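Linen Room Inspection Checklist
Stistbridge Guest House, Cleminton
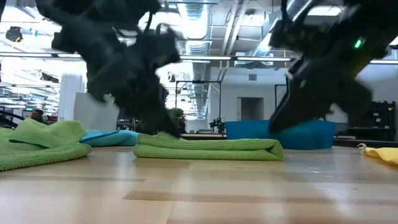
Prepared by the Housekeeping Office | Wed 1 February

Shelving secured to wall: Yes
Lowest shelf clear of floor: Yes
Fire door closes fully: No. Closer on Room 2 to be adjusted.
Aisle free of carts: Yes
Cleaning cloths stored apart from bath linen: Yes
Extinguisher tag current: Yes. Next service due in July.
Lint removed from dryer vent: No. Work order 604 opened.

Return signed form to the Nuslow office.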